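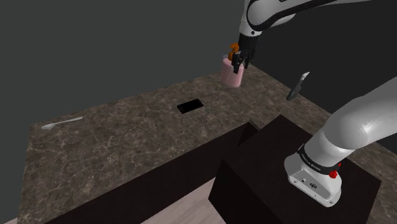
Book your site at Timau campground before you do anything else. The lakeside loop has 26 sites and fills early in November. If it's full, try the overflow area at Liem, 8 km up the road.

## Check in

1. Stop at the gate and give your booking name.
2. Take the tag and hang it from your mirror.
3. Drive to your site. The speed limit is 13 km/h inside the loop.

## Set up

Pitch your tent on the gravel pad, door facing away from the lake. The wind comes off the water after dark. Park on the hard surface only.

## Mark your gear

Write your site number on your chairs, cooler and paddles. Things get mixed up at the shared dock. 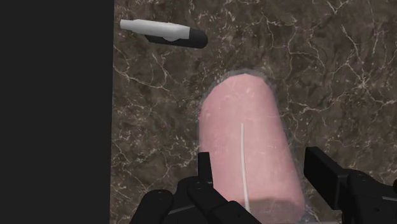 *White marker-like object with a black end, on a brown stone countertop.*

## Fires

Use the metal ring and buy wood at the gate. Put the fire out with lake water and stir the ashes. Check the notice board for fire bans before you light anything.

Check-out is 11 a.m. Leave your tag in the box at the gate.

Anisa Setiawan, Timau campground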